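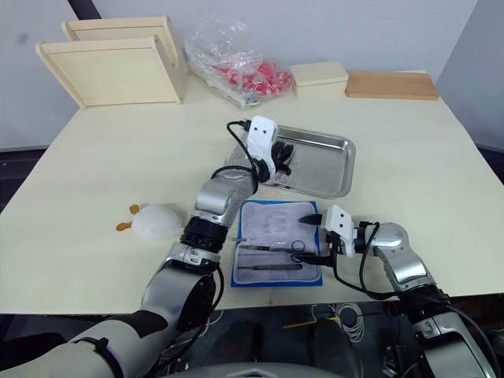

Instrument Tray Technicians – Two Shifts, Gemwood Site

Buvdale Instrument Services cleans, sorts and packs surgical instruments for clinics and small hospitals. Our Gemwood site ships 284 trays on a normal working day. We are hiring technicians for the early shift (5:30 a.m. start) and the late shift (2 p.m. start).

How the work has changed

Until last September, every instrument at Gemwood was picked up and placed by hand. We now have two-armed robots at the sorting tables, and they take on part of the lifting and placing. Scissors, forceps and other ring-handled tools are the main part of their work. Thin instruments in fitted cases are harder for them, and a technician checks every one.

No one lost a job when the robots came in, but the jobs are different. There is less standing at one table doing the same motion and more walking between stations. There is also more screen work than before – some of our longtime staff like this and some don't. Please think about which you would be before you apply.

What you will do

Set up instruments, trays and cases at the start of each run
Watch the arms work and stop them when a pick looks wrong
Inspect joints, tips and ring handles under a magnifier
Finish by hand any tray the robot can't complete
Log faults in Wavent, our tracking software
Show the arms new placements using the hand controls (we train you on this)

What we ask for

High school diploma or equivalent
Good close-up eyesight, with or without glasses
Steady hands and patience with small parts
Able to stand for up to two hours at a time
Sterile processing experience helps but is not required. You do not need to know any programming.

Training and pay

Training is six weeks, paid at the full rate. The first two weeks are all hand sorting, so that you know what a correct tray looks like before you work beside a machine. After training there is a $700 bonus, and another $2000 when you complete your first year. Late shift pays extra by the hour. Health coverage starts on day one.

Technicians meet with the engineers from Daza, who maintain the arms, once every two weeks. Changes to table layout and arm speed are decided there, and your vote counts the same as theirs.

To apply

Send a resume or a short note about your past work through the form on the Buvdale jobs page, or leave one at the Gemwood front desk before 4 p.m. Tell us which shift you want. Interviews include a half-hour tour of the floor – closed-toe shoes, please.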